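Steamer plates, lids and where the holes go

The kitchen cupboard to the left of the cooker was emptied in July. I had put it off for most of a year. The contents were mainly round plastic: steamer plates, draining discs, splash lids and the inserts from two salad bowls. Very little of it was stacked with the thing it belonged to, and several parts had become separated from bowls I no longer own.

The sorting method was simple. Each disc was laid flat and measured across the widest point, rim included, with a steel rule. I wrote the figure on masking tape and stuck it to the underside. Two of the plates had always looked identical to me and turned out to measure 284 mm and 291 mm. The smaller one drops into the Fetel bowl and sits on the inner ledge. The larger one rests on the top edge and rocks slightly. I had been using the larger one in the smaller bowl for years and blaming the bowl.

A raised rim makes a difference to how a disc should be stored. With the rim facing up, the next disc sits inside it and the stack stays put. With the rim facing down, the stack slides whenever the cupboard door is shut with any force. Lucie Landry, who had the flat before me, stored hers on edge in a wire rack meant for baking trays. I tried this. It works for flat discs, but anything with a rim takes up two slots. 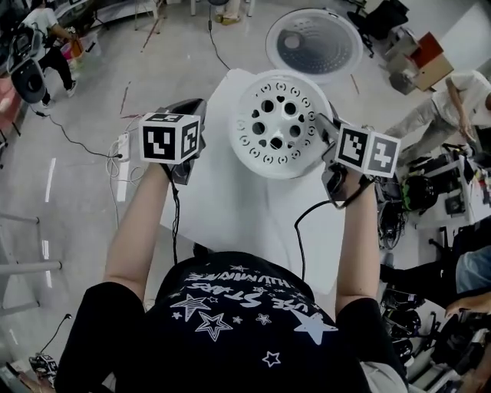 Hole pattern is the other thing I now sort by. Large holes grouped in the centre drain quickly and let rice through. Small perforations near the outside hold rice but clog with starch, and need a brush afterwards. Crescent shapes are the worst to clean, as the bristles ride over the narrow ends. I use an old toothbrush and work from the back of the plate, where the edges of the holes are less sharp. Decorative cut-outs collect the same residue as any other hole and should be given the same attention.

White plastic stains. Turmeric is the usual cause, followed by tomato. Bicarbonate of soda paste, left for an hour, lifted most of the tomato and none of the turmeric. Leaving the plate on a sunny windowsill did more for the turmeric than any cleaning product I own, although it took 5 days and the first 2 were overcast. I have not tried bleach on anything that touches food.

The final count was 7 discs kept. Four others went in a box for Gordon Penner, who wanted something to put under his plant pots. The Wesico splash lid was cracked from the centre to the rim and went in the bin. One disc fits nothing in the house and has been kept anyway, as it is the right size to cover the mixing bowl while dough is proving, with a damp cloth over the holes.

The cupboard now has bowls on the lower shelf and discs on the upper, largest at the bottom, rims up, tape labels facing the same way. The tape has begun to peel on the ones that get washed most often. Brittany Lachance suggested scratching the measurement into the underside with a compass point, and I may do that when I next have them all out.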